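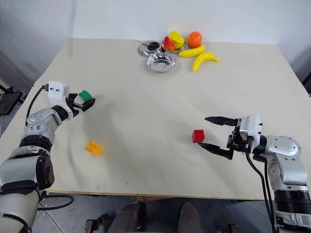 Stastonico two-arm cell: setup and care notes
Version of November 20, 2024

These notes are for the person who prepares the cell at Prukby before a recording. The software side is in the Zultano guide and is not repeated.

Start of the day
Switch on the left arm first, then the right one. Wait 27 seconds between them. Bring both arms to the home pose and open the grippers fully. The fingers must move freely - if one of them sticks, clean it with a dry cloth and try again.

Put out the red, green and yellow-orange blocks with wide gaps between them. The metal dishes and the toy fruit stay at the back of the table.

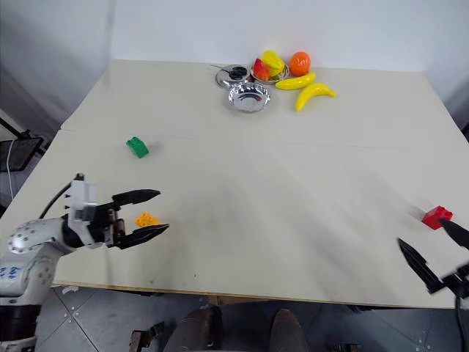 Check the cables at the wrists with the arm stopped. They need enough slack for a full turn of the wrist. Tighten the bracket screws by hand only, and look at them again after 108 runs.

Known problems
The right gripper sometimes closes 2 mm short. Repeat the zero step from the Chiba sheet. New finger pads are ordered for December.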